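We use cookies to remember your settings and to count visits. Accept all | Manage choices

22/06/2025
Azlan Tjoa, workshop notebook, Cluston upstairs

Carrying on from the echo and the tables. Anayeli has asked me to write the room down properly this time, as the last set of notes was on the back of a delivery slip from Dristov and I can't find it.

Started with the floor. The boards are in decent shape across the middle and worse towards the stairs, where the finish has gone dull from people coming up with grit on their shoes. I went over it on my knees with a torch. There's one board near the brick that clicks when you put your heel on it. I marked it with pencil on the underside of the skirting, where it won't show, and left it. Lifting it would mean moving the shelves again and I am not doing that twice in a month.

Put felt on the feet of the square table. The old felt had packed down hard with bits of stone stuck in it, so it was acting more like sandpaper. Scraped it off with the wide chisel, wiped the feet with spirit, let them sit, stuck on new. The Prurklow pads come with their own glue but it creeps sideways when the table is pushed, so I added a thin smear of contact adhesive. Table slides quietly now. It also slides too easily if you lean on it, so don't sit on the edge.

The table by the back wall I left on its old feet. It doesn't get moved and there's a slight fall in the floor there, which the worn felt happens to match.

Then the gap by the railing. We had let the square table drift towards the stairwell over the last few weeks and people were going round it sideways with their hands full. I pulled it back so there's 80 cm clear at the tightest point, measured from the table edge to the top rail and not to the balusters. Anyone carrying a tray or a box up the stairs should be able to turn at the top without lifting it over anything.
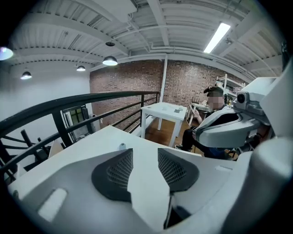
Railing itself: checked each fixing with the hex key. Two were slack at the stair end, both took most of a turn. No movement in the top rail when I put my weight on it afterwards. The black paint is worn where hands go round the top of the stairs. I've got a part tin downstairs that is near enough in colour, but I would like to see it dry on a bit of scrap before putting it anywhere visible. Last time "near enough" came out with a green cast.

The thin white pipe behind the square table still needs tracing. Anayeli thinks it is old heating. I think it's only a sleeve with something run through it. It sounds hollow when tapped low down and dull higher up, and that doesn't settle it either way. Until we know, no clips, no hooks, and please stop leaning broom handles on it.

Brick wall. It sheds. Every time the shelves get bumped a little red dust comes down and ends up on the table behind. Vacuumed the joints with the soft brush on low, working from the top, and got a surprising amount out of the lower courses. Options as we see them:

1. Leave it and dust more often.
2. Clear masonry sealer, matt, one coat, test on the part hidden by the shelving.
3. Repoint the worst joints in lime and then decide about sealer.

Anayeli is for 3. I was for 2 until I had my thumbnail in the joints, some of them are soft enough to rake out by hand. I'd want a price before we go further. If it is 3 then it has to be September, when we can shut the room and have the windows open downstairs for the smell and the damp. Everything on the shelves would have to go down the stairs in boxes first.

On the shelves: nothing has been thrown away. The small stuff is still mixed up and I only wiped round it. If something is yours and you want it kept, put a label on it. The unit isn't fixed to the brick. It ought to be, but I don't want to drill that wall until the pointing is settled. For the time being heavy things go low.

Sound. This was the reason for the whole exercise. Talking in a normal voice at the square table is fine if there are two of you. With more people in the room it gets tiring quickly. Clapped my hands standing by the stairs, then in the middle, then with my back to the brick. By the brick is best, the middle is the worst by a long way, with a sort of flutter after the clap. I put that down to the wooden floor and the metal decking facing each other with nothing soft in between. The stairwell lets a fair bit of sound out but it also lets in whatever is going on downstairs.

Tried a quick test with the moving blankets. One folded on the floor under the square table made a small difference. One hung over the railing made less than I hoped and looked terrible. Took both down again.

What we would like to try next is felt baffles between the beams. Anayeli had a sample from Ventura, 20 mm thick, stiff enough to hang on its edge without curling. Hung in rows they would need a drop of 200 mm to do anything useful with voices, according to the sheet that came with it. I would sooner hang one row and listen than buy the lot on the strength of a sheet. 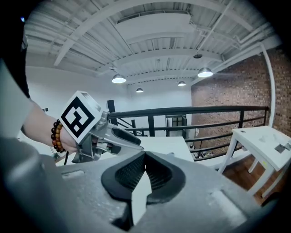
Ceiling upstairs: corrugated decking between the beams, duct and pipes to the right.

Notes for hanging. No drilling into the decking, we don't know what is on top of it. Beam clamps only, the kind with a rubber face, so the white paint stays on. Keep clear of the duct on that side, and of the thinner pipes next to it. I'd start the first row over the square table and work back towards the brick.

Ordered from Dristov: 29 beam clamps, which is the job plus a few spare, and a reel of thin wire rope. White if they have it. They rang to say galvanised only, so galvanised it is, and we can paint the first lengths if the contrast bothers anyone.

Dust up there as well. Ran a finger along the top of a beam flange from the tall steps and it came away grey. It wants cleaning before any felt goes near it, or the baffles will be filthy in a week. Someone has to foot the steps for that — not a job to do alone, especially on the stairwell side.

Light: I moved nothing. The white ceiling helps a lot and I'd be sorry to lose that by hanging dark felt under it. The Ventura sample is charcoal. Anayeli is asking whether they do it in off-white.

Still to do:
- scrap test of the black paint for the rail
- trace the white pipe, start from downstairs
- price for lime pointing
- second vacuum of the brick once the dust has settled
- off-white felt, yes or no
- clean the beams, two people

Anayeli Solís read this through and adds that the clicking board was clicking before we moved in, and that the tall steps go back on the ground floor hooks when finished with. They are on the hooks now.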